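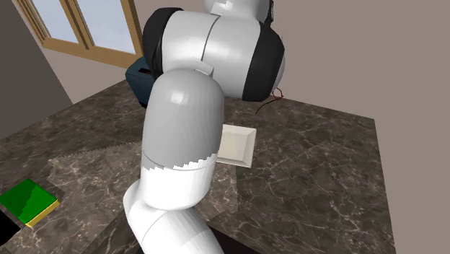 Interior Materials II
Unit 4 handout: Stone work surfaces
Instructor: Sowmya Iyer
Revised March 14, 2018

4.1 Scope

This unit covers natural stone used as a horizontal work surface in kitchens, bathrooms, and small commercial interiors. Wall cladding and paving are in Unit 6. Engineered quartz and sintered products are mentioned only for comparison. Bring the finish sample card from Unit 3 to the session, as the terms for polished, honed, and brushed finishes are not repeated in full.

4.2 Trade names and mineral names

Stone is sold under trade names. A trade name identifies a color and sometimes a quarry. It does not reliably identify the rock. Slabs sold as marble may be true marble (recrystallized limestone), dense limestone that takes a polish, or serpentinite. Slabs sold as granite may be gabbro, gneiss, or schist. The word "quartzite" is a frequent source of trouble, and some slabs sold under it are dolomitic marble.

For specification purposes, sort the material by its main mineral first:

Calcite: true marble, limestone, travertine, onyx in the trade sense. Mohs hardness 3. Reacts quickly with dilute acid.
Dolomite: dolomitic marble. Mohs hardness 3.5 to 4. Reacts slowly with dilute acid, faster if powdered.
Serpentine: many green "marbles." Hardness varies with the sample. Some types warp when set in water-based adhesive.
Quartz and feldspar: granite, gneiss, true quartzite. Mohs hardness 6 to 7. No visible reaction with dilute hydrochloric acid.
Talc: soapstone. Talc itself has a hardness of 1, but slab material contains other minerals and is harder than that.

Two field tests are enough for most cases. The scratch test uses a steel point on the unpolished underside. Calcite and dolomite scratch easily. Quartz does not. The acid test uses one drop of dilute hydrochloric acid on an offcut, never on an installed surface. Wear eye protection for both. Record the result on the slab sheet with the lot number.

Dark brown slabs need extra care at this stage. Brown limestone, brown marble, and brown gneiss can look very similar once polished, especially under showroom lighting, and the veining is not a safe guide.

4.3 Etching and staining

These are separate processes and students mix them up in the exam every year.

Etching is a chemical change at the surface. Acid dissolves a thin layer of carbonate:

CaCO3 + 2H+ gives Ca2+ + H2O + CO2

The polish is lost where the acid sat. On a dark slab the mark appears as a light, dull patch. On a white slab it may be visible only at a low angle. Common causes are lemon juice, vinegar, wine, tomato, and bathroom descalers. A penetrating sealer does not prevent etching. The sealer occupies the pores and leaves the crystal faces exposed.

Staining is the entry of colored matter into the pores. Oil, coffee, rust, and some dyes are typical. The polish remains intact. A penetrating sealer slows staining and gives more time for cleanup.

A client complaint of "water rings" on marble is nearly always etching. Glasses that held juice or wine leave a ring with the same outline as the base of the glass. Resealing will not remove it. The surface has to be repolished or honed.

4.4 Water absorption

Absorption by mass is the simplest measure of open porosity. Dry the specimen to constant mass, cool it, weigh it, soak it, wipe off surface water with a damp cloth, and weigh again.

Absorption (percent) = 100 x (soaked mass - dry mass) / dry mass

Worked example. A specimen from the Kesetti yard has a dry mass of 252 g and a soaked mass of 254 g.

Absorption = 100 x (254 - 252) / 252 = 0.79 percent

The balance used must read to at least 0.01 g. With a balance that reads only to the nearest gram, each mass carries an uncertainty of 0.5 g, and the difference of 2 g could be anything from 1 g to 3 g. The result would be useless for comparing slabs. Treat the figures above as arithmetic practice and use proper readings in the lab.

Notes on method:
Do not test resin-filled material and report it as natural stone. The resin blocks pores on the treated face.
Cut edges absorb faster than polished faces. Use the same specimen shape throughout a series.
Wiping matters. Too dry a cloth pulls water out of the pores, and too wet a cloth leaves a film.

The lab set has 32 specimens in numbered trays. Return each one to its own slot.

4.5 Bending and unsupported overhangs

Stone is strong in compression and weak in tension. Work surfaces fail in bending, usually at a sink or cooktop cutout, at an unsupported overhang, or during transport.

For a rectangular section:

Section modulus S = b x t^2 / 6
Bending stress = M / S

where b is the width, t the thickness, and M the bending moment.

Worked example. An overhang projects 12 inches past its support. A load of 200 lb acts at the free edge. Assume the load spreads across a 24 inch width. Ignore the weight of the slab.

M = 200 x 12 = 2,400 lb-in

For a slab 1.25 inches thick:
S = 24 x 1.5625 / 6 = 6.25 cubic inches
Stress = 2,400 / 6.25 = 384 psi

For a slab 0.75 inch thick:
S = 24 x 0.5625 / 6 = 2.25 cubic inches
Stress = 2,400 / 2.25 = 1,067 psi

If the modulus of rupture of the marble is taken as 1,000 psi, the thinner slab fails under this load. The thicker slab has a ratio of 2.6 between strength and stress. This is low for a brittle material with natural veins, and brackets should still be specified. Veins and filled fissures that run parallel to the support line are the worst case. Mark them on the template before cutting.

Thickness enters as a square. A laminated edge makes a thin slab look thick but adds nothing to the bending strength at the support line.

4.6 Cutouts

Inside corners must be rounded. A square inside corner concentrates stress and will crack in service or earlier. Drill the corners first and saw between the holes. The strips of stone in front of and behind a sink are the weakest parts of the piece. Rodding, where a steel or fiberglass rod is bonded into a groove on the underside, is used to reinforce these strips. Plain steel can rust if the groove takes in water, and the expansion will split the stone. Specify stainless steel or fiberglass.

Carry slabs on edge. A slab lifted flat must be supported along its full length.

4.7 Thermal movement and heat

Change in length = coefficient x length x temperature change

For a run 3 m long with a coefficient of 8 x 10^-6 per degree C and a rise of 20 degrees C:

Change = 0.000008 x 3,000 mm x 20 = 0.48 mm

This is small, but a run fitted hard between two walls has nowhere to move. Leave a joint at each end and fill it with a flexible sealant. Grout is not acceptable here.

Calcite expands along one crystal axis and contracts slightly along another when heated. Repeated heating can loosen the grain structure of true marble. This is one cause of the bowing seen in thin exterior panels. Indoors the effect is minor, except near ovens and radiators. Hot pans are a local problem. The risk of cracking depends on the temperature difference within the slab, the thickness, and any existing fissures. Sealers and resin fills may discolor well before the stone itself is affected.

4.8 Finish and maintenance

Polished: reflects light clearly, shows etching most, easiest to wipe.
Honed: matte, hides etching better, may show oil marks on dark stone.
Brushed: textured, hides wear, holds crumbs and residue.

Clean with water and a neutral cleaner. Avoid acid cleaners on all carbonate stone. Avoid abrasive pads on any polished finish. Oil stains are drawn out with a poultice, an absorbent powder mixed with a suitable solvent or cleaner. Cover it, leave it for the time given in the product instructions, uncover it, and let it dry fully before removal. Repeat if needed.

To judge whether a sealer needs renewal, put a few drops of water on the surface. If the stone darkens within a few minutes, reseal. Test in several places, including near the sink. Dense stones may never darken, and those do not need a sealer at all. Excess sealer left on a dense stone dries as a hazy film and has to be stripped.

4.9 Exercises

1. Repeat the overhang calculation for a slab 1 inch thick, with all other values unchanged. State whether you would accept it without brackets.
2. The Rivas case sheet describes dull rings on a polished brown surface sold as granite. List the tests you would request and what each result would mean.
3. Find the end movement for a 4 m run with the coefficient and temperature rise used in 4.7.
4. Write a one-page care sheet for a client with a honed limestone vanity. Do not use trade names.

Exercises 2 and 4 are graded. Hand in calculations for 1 and 3 with units shown at every step. The Unit 5 reading on timber surfaces should be finished before the first session in May.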